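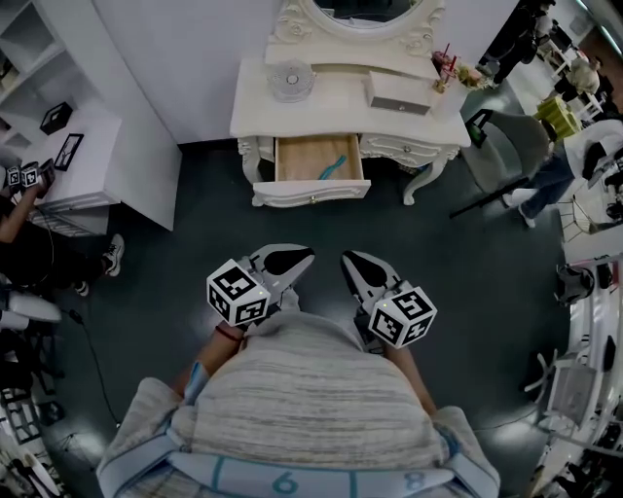 Handheld grippers at a dressing table with one drawer open. Another gripper held over the desk on the left.

Board: Automation and Equipment > Buying and Budgeting
Thread: Handheld gripper kits, how many pairs for a first year budget?

marlo_tustden
Original poster

I've been asked to put together an equipment plan for demonstration recording at our Tustden site. Household tasks to start with: drawers, small containers, tidying a desktop, that sort of thing. The photo is the kind of work we're budgeting for. People wear a harness, hold a gripper in each hand and do the job themselves, and the recordings go to the group that trains the arms.

I have two quotes. Windine sells the pair with marker cubes, harness, charger and a hard case. Brøndum sells the grippers on their own and you source the rest. The Windine kit is $931 a pair more once you take freight into account, before tax.

My draft has six pairs, all Windine, bought in one go in July when the new budget opens. My manager wants to know why we wouldn't buy four and add more later. I don't have a good answer. What would you do?

Also interested in what people forgot to budget for.

gantry_gus

Buy four. You won't keep six pairs busy in the first few months. The limit is people and furniture, and after that it's whoever checks the recordings.

Look at your own photo. You've got one person at the vanity and one at the desk and they're already fairly close together. Put two more pairs in that room and people will be waiting on each other for floor space.

dulcie.k

I'd disagree with Gus on this one. We bought four and regretted it inside a season. Pads wear, a jaw gets knocked out of line, and then the pair is on the bench. With four pairs we had three working on a normal day and sometimes 2.

If the plan says four people recording at once, buy five pairs at least. If you can get six through this year's budget without a fight, take them. Going back for a second approval took us longer than the first.

gantry_gus

Then that's a spares problem, and spares are cheaper than whole kits. What did you have in the drawer when the first one went down?

dulcie.k

One set of pads. Fair point. But the fault wasn't the pads, it was the trigger linkage, and you couldn't buy that separately from our supplier at the time. Marlo, ask both of them for a parts list with prices before you decide anything. If the trigger assembly isn't on it you need a whole spare pair.

marlo_tustden
Original poster

Thanks both. I've emailed Windine and Brøndum asking for parts lists.

The four recorders figure is what the project plan says. I should have put that in the first post.

pelmet

We run Brøndum. The grippers are fine. The savings went on everything else. By the time we'd bought harnesses, printed and mounted our own marker cubes, bought cases and paid someone to sort out the calibration, we'd spent $438 a pair on top of the purchase price. Still under the Windine price on your numbers, though not by as much as it looks on the quote.

The hours aren't in that figure. One of our technicians was tied up with it for most of a month. If you have a person who can do that and enjoys it, go Brøndum. If you don't, pay for the kit.

One thing on home-made cubes: the prints have to be flat and matte. Our first lot were on glossy stock and the tracking dropped out under the ceiling lights. We redid the lot.

marlo_tustden
Original poster

Pelmet, that's the most useful number I've had so far. Do you mind saying what's in the calibration part?

pelmet

A machined jig that holds the gripper at known positions, and a contractor for two visits. You buy the jig once, so it gets cheaper per pair the more pairs you have. I spread it across what we own.

hobsons_bench

No one's mentioned furniture, and that was our biggest overspend.

A vanity with carved legs, scrolled decoration and a brass knob is a good thing to have, because a flat-front cabinet teaches you very little about knobs. But the recording group will want variety and they'll want it changed over. We budgeted for one room's worth and ended up buying three. Most of it was second-hand and the delivery cost more than the pieces did.

Put a line in for:
Furniture, second-hand, with delivery as its own line
Small props (combs, dishes, little boxes, cups)
Replacement props, they break and go missing
Shelving to keep the stuff you aren't using

The last one sounds minor until you've got nowhere to put a spare dresser.

tilly_w

Adding to that: floor. Polished floors throw back the overhead lights. It's usually manageable but check with whoever is using the video before you sign a lease or pay for a fit-out. We put down matte vinyl later and had to move every stick of furniture out to do it.

And cables. Get cable covers or run them around the walls. People wearing this gear are looking at their hands, not their feet.

gantry_gus

Agree on cables. Cheapest line in the whole budget.

sorrel88

Bit of a contrary view. Have you priced leasing an arm and teleoperating it? You'd record on the hardware you plan to use, so there's no argument later about whether hand-recorded data carries over. We went that way and I'd do it again.

dulcie.k

For one station, maybe. For four people recording at once you need four arms, plus guarding, plus a risk assessment for each. It's a different size of budget altogether. And it's slow. Opening a drawer by hand with a gripper takes a couple of seconds. Our teleop people took a good deal longer.

sorrel88

Slower, yes. But we threw away less. I'm only saying price it so you can tell your manager you did.

marlo_tustden
Original poster

I'll get one lease price and put it in the options table. I doubt it'll fit, but Sorrel's right that I'll be asked.

leif_vestergaard

Leif Vestergaard here, I look after purchasing at Beltum. We have 19 pairs across two sites, a mix of both makes, so I'll give you how we plan it.

Treat the pads and straps as consumables and put them in operating costs. Our finance people first classed the lot as capital and it caused trouble every time someone wanted a packet of pads. Agree it with finance before the order goes in.

Get harnesses in more than one size. The supplied Windine harness is one size and adjusts, but it doesn't suit everybody, and a harness that rides up gets taken off every ten minutes. Some of our staff wear it over a jumper in winter and a T-shirt in summer and need to reset it each time.

Ask for staged delivery on a single order. We had one supplier hold the price for the full quantity and ship in two lots. You get Dulcie's approval and Gus's cash flow. It needs to be written on the order, a verbal promise won't survive a change of sales rep.

Don't mix makes in the first year. We did it because of a stock shortage and we now carry two sets of spares, two jigs and two sets of instructions.

gantry_gus

Staged delivery is a better idea than mine. I'd still make the second lot conditional on the first being used properly.

pelmet

Storage too, while I think of it. Recordings fill disks much faster than anyone estimates. Ask the training group how long they want the raw files kept and get the answer in writing. Ours said "for now" and that's become permanent.

hobsons_bench

And a checker. Someone has to watch the recordings and reject the bad ones. With four recorders you'll need at least a half-time person, more at the start. Not equipment, I know, but if it isn't in the plan it'll come out of yours.

marlo_tustden
Original poster

Update. Both parts lists came through on Friday.

Windine lists the trigger assembly, pads, straps and cubes as separate items. Brøndum lists pads and tips only. For the trigger you send the unit back.

So the draft is now:
Five Windine pairs on one order, staged, three in July and the remainder once the second room is ready
Two spare trigger assemblies
Pads and straps under operating costs (finance have agreed)
Harnesses in two sizes if Windine will supply them, otherwise bought separately
Furniture and delivery as two lines
Props, shelving, cable covers
Disk storage, figure still to come from the training group
Half-time checker, listed as a staffing note

The arm lease price arrived as well. It's well past what we have, so it goes in the table as considered and not taken up.

dulcie.k

I'd still want the sixth pair but that's a sound list. Ask Windine what the turnaround is on a repair as well, in case it's something other than the trigger.

sorrel88

Fair enough on the lease. Did they quote you with or without the installation?

marlo_tustden
Original poster

Without. Installation was extra again. I'll ask Windine about the repair turnaround on Monday's call and post it here.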